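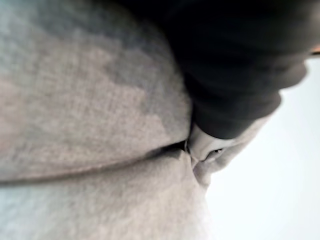
Grauer Stoff mit Falte, ganz nah dran.

Pako im Test: Kanban-Tafel fürs kleine Team

Vier Wochen hängt das Ding jetzt bei uns in der Werkstatt, und ich schulde euch ja noch meinen Bericht! Pako ist eine Magnettafel von Jistar, dazu gibt's 60 Karten, zwei Stifte und ein Heftchen, in dem der PDCA-Zyklus auf vier Seiten erklärt wird (reicht völlig, mehr liest bei uns eh keiner). Bestellt hatte ich Anfang März, geliefert wurde flott.

Was mir richtig gut gefällt: Die Karten haben hinten ein Feld für die Ursache. Klingt banal, aber seitdem schreiben wir bei Störungen endlich auf, warum etwas liegen geblieben ist -- vorher stand da immer nur "Teil fehlt" und fertig. Keir Menzies aus der Montage war erst dagegen, inzwischen meckert er, wenn jemand das Feld leer lässt.

Weniger toll sind die Magnete. Die kleinen halten genau eine Karte, bei zweien rutscht alles Richtung Boden, und morgens sammelst du erst mal deine Aufträge ein. Ich hab stärkere nachgekauft, das hätte bei dem Preis echt nicht sein müssen. Und die Spalte "Prüfen" ist viel zu schmal! Da staut es sich bei uns immer, wir haben sie mit Klebeband verbreitert.

Zum Vergleich: Die Tafel von Matos hatte ich im alten Betrieb. Die ist größer und stabiler, aber die Spalten sind fest aufgedruckt, und wer seinen Ablauf mal umstellen will, guckt in die Röhre. Bei Pako wischst du die Überschriften einfach weg.

Würde ich sie wieder kaufen? Ja, für Teams bis acht Leute schon. Darüber wird's eng, da würde ich gleich zwei nebeneinander hängen. Von mir vier von fünf Sternen -- den einen Abzug gibt's für die Magnete.

Blair Laing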